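Small print and copy firms: if you've never bid for a school or council contract, please have a go this year! I've just sent off my 22nd and I still get a buzz from it. A few things I've picked up, in a thread.

---

Find the tender early. The one I'm on now is from Toswood - exercise books, planners and exam stationery for their schools. It went up in winter and plenty of firms will only spot it with a week to go.

---

Read the scoring page before anything else. On the Toswood one, price is under half the marks. The rest is delivery, quality and how you handle a reprint. I love this, it gives the little shops a proper chance.

--- 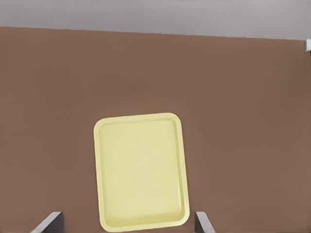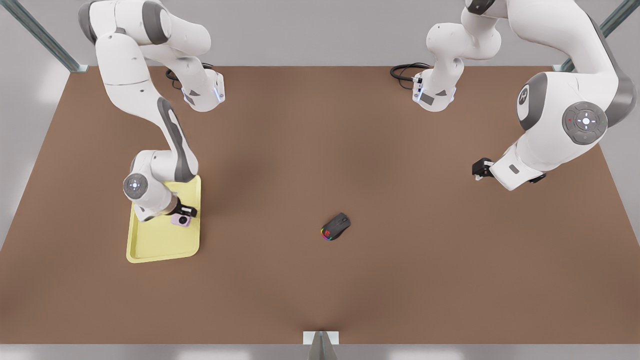

Can two small firms bid together?

Most buyers allow it, as long as one of you is named as the lead and signs the contract. Check the tender papers for the words "joint bid" or "consortium", and ask the buyer in writing if you can't find them.

---

We did exactly that with Arnar last May. They do binding, we do print, and between us we could offer a run of 2,000 planners that neither of us could have managed alone. Didn't win, came second, learnt loads.

---

Ask for feedback every single time, win or lose. Chisholm sent us more than 4 pages of it! Our answer on late deliveries was thin, so I rewrote the whole thing and it's scored well ever since.

---

Keep your old answers in one folder, sorted by question. Insurance, safeguarding, recycling, complaints - they come round again and again. Mine has saved me evenings and evenings.

---

Post your questions before the clarification deadline too. I had 6 for Toswood and every one got a useful reply, including one about colour matching on the covers that changed our price.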